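Wrist camera view: how much of the hand should be in it when recording cloth pick-ups?

Posted in Lencho Help > Recording and teleoperation
Asked by Dezső Hajdu, April

We are recording examples for a policy that picks a cloth up off the floor. Two hands, five digits each, one camera at each wrist and one on the head. An operator drives the arms with gloves and we save every run, good or bad. So far we have 360 runs, each no longer than 30 seconds.

My trouble is with the left wrist camera. The hand takes up a lot of the picture, and once the fingers go down towards the cloth there is not much else to see. The cloth is a black mat on a concrete floor, next to a wooden unit. Training on the head camera alone gives a policy that reaches the right area but closes the fingers too early. Adding the wrist view made it a bit better at closing and worse at reaching. I expected it to help with both.

One view from the left wrist during a reach:
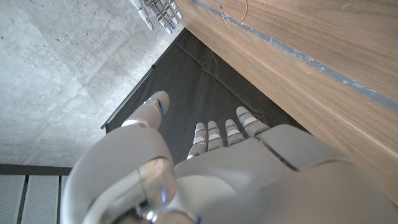

Left wrist view, fingers pointing towards the mat. Part of the right hand is at the top.

What I would like to know:

Should I move the camera further back, or tilt it so there is less palm and more floor? Tilting is easy. Moving it back means a new bracket.

Do the blue lights on the fingertips matter? They are the only strong colour on the hand and I wonder if the model is following them and ignoring the cloth.

Is black cloth a bad choice to start with? I have a box of others.

I can't change the head camera as it is shared with another project.

3 replies

Mi-kyung Min
I would leave the bracket alone for now. Having the hand in view is useful. The model needs to see the fingertips against the edge of the cloth, and in your picture the longest finger is right by the edge of the mat, so the view is doing its job there. What you are short of is context before the hand arrives. Tilt the camera up a little if you can, but keep all four fingertips and the thumb in view. If you lose the thumb you will get bad pinches — we did that on the Stustau arms and had to throw out a whole set.

Whatever you change, don't mix the old and new camera angles without labelling them. Put the angle in the run notes and train on them separately first.

On the lights: try covering them with a bit of matt tape for 14 runs and play those through the trained policy offline. Compare the predicted finger positions with the recorded ones. If the error jumps, it was leaning on the lights. If it doesn't, take the tape off and forget them. I would not record a full set with tape on unless you mean to run the robot that way too.

On the cloth: black is hard because the folds hardly show. Your mat has creases, but they are soft and dark on dark. Raise the exposure on the wrist camera and fix it there. If you leave it on auto, the white shell of the hand will pull the whole picture down and the mat goes to a flat shape. I think that is more likely to be hurting you than the tilt.

Then vary things. Use nine cloths if you have them, different colours and thickness, and move the start position every run. If every run has the wooden unit on the right and bare concrete on the left, the policy will learn that as well, and it will fall over when you take it to another room.

skollow_user
just crop it. we crop the bottom third off ours and it trains faster

Dezső Hajdu
Thanks both. Cropping the bottom third would mostly lose palm and forearm in that view, but when the hand turns over I think I would lose the fingers, so I'll keep the full picture and maybe crop later in software.

Exposure was on auto. I have fixed it now and the creases show up much better on the live view. I have not trained on it yet. I'm going to do the tape runs first, then start a new set with the other cloths and the unit moved to a different side every so often.

One more thing if anyone knows: does the Flunevis export keep the exposure value with each run, or do I need to write it in the notes by hand?

Mi-kyung Min
It keeps it per session and drops it per run. Write it in the notes.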